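Glaze faults at Tutside: a kiln technician explains
Mar 18, 2022

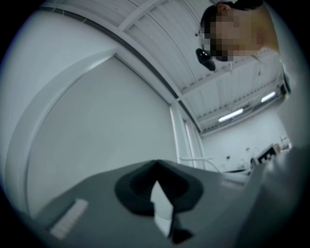 On firing

The technician at Tutside fires 11 loads a month, most of them to 1,245 degrees. "Pinholes usually start in the bisque," she says. "We hold at 1,000 – longer for the thick ware."

On clay

She moved from Bekton stoneware to Jestau in June. "It shrinks less. I ordered 2,000 kilos and the glaze recipe needed more silica to stop it crazing."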